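Skitberg Regional Pronunciation Lexicon

Data card, release 4

Summary

The Skitberg Regional Pronunciation Lexicon records how place names in the Skitberg district are spoken by the people who live there. It covers villages, farms, lakes, roads and shoreline features. Each entry gives the written form of a name, one or more spoken forms in phonetic notation, and short notes on usage. The lexicon is text only. Audio recordings are held separately and are not part of this release.

Contents

The release contains 157 main entries and 195 spoken forms. An entry has more than one spoken form when residents of different parishes say the name differently. No form is marked as correct or preferred. The order of forms within an entry is alphabetical and carries no meaning.

Fields

name: the spelling used on current road signs or, where no sign exists, in the land register.
form: the spoken form, with primary stress marked.
parish: the parish in which the form was collected.
type: settlement, water, road or land.
note: free text, often empty.

Collection

Entries were collected in 19 parishes through interviews in homes, schools and parish halls. Speakers were shown a map and asked to name the places they knew. Interviewers did not say a name aloud before the speaker had done so. Where a speaker hesitated between two forms, both were recorded - the hesitation is mentioned in the note field.

The Harner valley was visited in May and is covered more fully than the coast. Users comparing the two areas should take this into account.

Transcription

Each form was transcribed by two persons working separately. Differences in stress were settled by a third listener. Differences in vowel length were kept as separate forms if both could be supported by the recording. The name Phí is the only entry whose written form carries an accent mark, and software that strips such marks will change it.

Known gaps

Road names are poorly represented outside the main settlements. Older names for fields and boundary stones were recorded only when a speaker offered them. The lexicon does not include the islands north of Sirnen, and several coastal names rest on a single speaker.
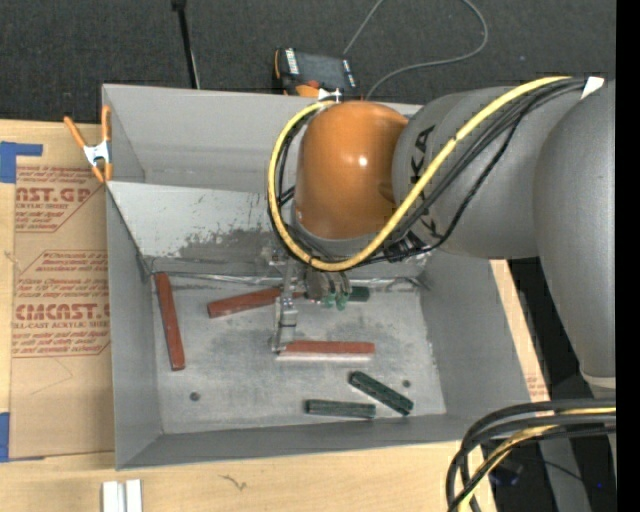 Speakers under the age of twenty are few, and the lexicon should not be used to draw conclusions about change between generations. Entries of the type "water" have been checked against the land register for spelling only.

Permitted use

The lexicon may be used for teaching, research, broadcasting and public announcements. Changed versions may be shared if they carry a different title and list the changes made. Individual speakers are not identified in the files, and users may not attempt to identify them.

Corrections

Proposed corrections should state the entry, the parish and the form heard. Corrections based on written sources alone are not accepted for the form field. Accepted changes appear in the next numbered release.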